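Search this blog
Search
Enter keyword

So I finally opened the envelope from my old pension plan. It sat on the counter until Sunday, when I ran out of other chores to do first (even the gutters got done!).

I worked at Ngcobo for long enough to be owed something, and the something is $733 a month if I start at 62. If I hold off until 67 it goes up to $1,245, which sounds great until you remember you have to eat in between. I called Bheki Modise, who left the same year I did, and he took the early money and says he'd do it again. His brother-in-law waited. They don't discuss it at dinner.

What bugs me is the inflation part. Page 21 says increases are "at the discretion of the trustees," and I read that line about four ways and didn't like any of them.
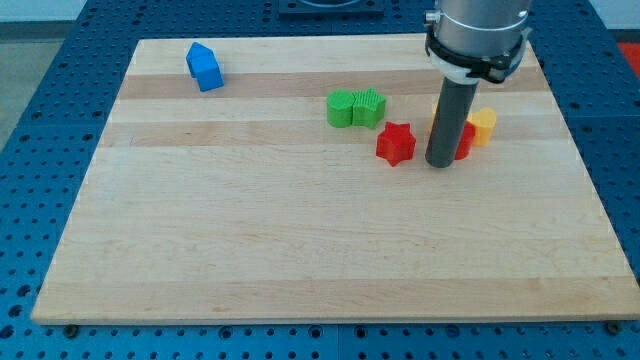
Anyway, I'm leaning toward waiting, at least until I hear back from the plan office about the survivor option. They said ten business days.

Recent posts
Rolling over my Polleo account, part 2
Johannes Joubert on working past 65
My Grallness statement makes no sense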